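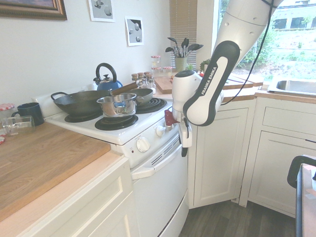 Black wok on the white electric stove.

Open day at the Dukia Correctional Centre
Posted Aug 23, 2025

I'd put my name down for this one back in April and then completely forgot about it until the reminder came through, so I turned up at the Trindade bus interchange with no hat, no water bottle and (crucially) only my expired licence. Bring current photo ID, people. They mean it. I had to go home on the next bus and come back with my passport, and I still made the second tour, but only just.

Dukia opens its old remand wing to the public once a year. The wing closed when the new units were built across the road, and the working gaol over there is strictly off the menu, which a few people in our group seemed a bit put out by. What you get is the empty wing, the old video court, a short talk on how parole works in practice and a long question time in what used to be the visits hall. I'd read plenty about parole for our group but had never set foot inside a gaol of any sort, so I was rapt to be going and also fairly nervous in the car park.

Everything goes in a locker. Phone, keys, smart watch, chewing gum, the lot. You get a numbered disc and a visitor sticker, and then you stand between two doors while the first one shuts and the second one has a think about opening. I don't mind small spaces much but I noticed I'd stopped talking, and so had everyone else.

The remand cells are on two levels with a mesh landing between them. We were allowed into 3 of them, a few at a time. I'd expected to be struck by the size and I wasn't, particularly – I've rented a room in a share house that wasn't much bigger. The noise got me. One of the officers closed a door on the upper level at normal strength, nothing theatrical about it, and it went right through the building. She said that on a full night it never really settled before two in the morning. People on remand haven't been convicted of the thing they're in there for, and I kept coming back to that on the stairs.

Next came the video court, a beige cupboard with a screen, a bolted-down chair and a laminated sheet on the wall telling you when to stand. Bail applications, mentions and some parole matters used to be heard through it. A bloke in our group asked whether you could speak privately with your lawyer from there, and the answer was yes, on a separate line, for as long as the booking lasted, and the booking could be very short indeed! I sat in the chair. The camera is mounted a fair way above the screen, so if you look at the magistrate's face you appear to be gazing at the floor. Such a small thing, and I've been telling everyone about it since. 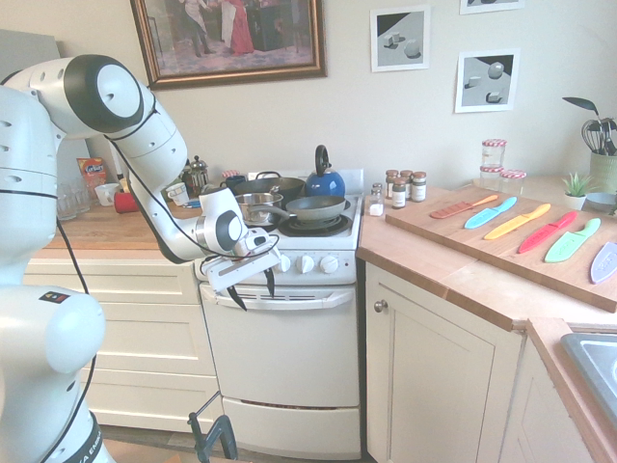
TITETTI JUSTICE READING GROUP | Visits and Outings

The parole talk was the part I'd come for. Two staff from the community corrections side gave it, with a slide clicker that had given up, so one of them kept walking over to press the laptop. They'd made up a case file for the day and handed it around on paper: a man five years into his sentence, just reaching his non-parole date, with a decent conduct record, one program finished and one he couldn't start because there was no facilitator at his gaol. We had to read it and vote on release.

Our table split badly. I'd have let him out with conditions. The woman beside me, who told us she'd been the victim of a burglary years ago, wanted the second program done first, and I started to argue and then stopped, because her point was a fair one: what are the programs for if you can skip them? But then he waits for something he has no way of getting. We went round in circles and the clock ran out before we agreed on anything. Apparently every table does this.

A few bits I scribbled down afterwards on the bus:

The non-parole date is the earliest he can be considered. I knew this and still say it wrong half the time.

Having an address to go to matters enormously. In the made-up file it was a spare room at a cousin's, and they asked us to think about who'd checked it, how far it was from a bus stop and whether the cousin had been asked twice.

Victims on the register can make a submission. There's help with writing one, and plenty of people choose not to.

The staff wouldn't be drawn on whether life should ever mean no chance of a hearing at all, though somebody did have a go at asking. Fair enough. I'd have liked a speaker from outside the department for that, maybe a defence lawyer or someone who's been through the process themselves. It's going on my feedback form.

Question time ran over and I didn't mind. The best one came from a teenager up the back who asked what people wear on the day they get out. Whatever's in their property bag, mostly, so if you went in during January and you walk out in July you're in shorts. A charity keeps a rack of jumpers by the gate for that.

Now the gripes. The sound system in the visits hall is dreadful, so sit near the front. Milex Coaches runs the shuttle from Trindade, and it was running well behind on the way home, with no shelter at the Dukia end and a wind that came straight across the paddocks. The sausage sandwich was $5 and cash only, when my cash was in a locker on the far side of two doors. I also thought the little shop selling toy handcuffs could be quietly dropped.

They told us 3000 people had put in for tickets this year, so the ballot is worth entering early if you want a spot. It's a long walk between the wing and the hall, and the upper landing is stairs only, but the video court and the talk are both on the ground floor.

Our next meeting is at the Titetti library as usual, and I've got a spare copy of the parole file if anyone wants to have a crack at it beforehand. Don't vote until you've read the last page. I did, and had to change mine.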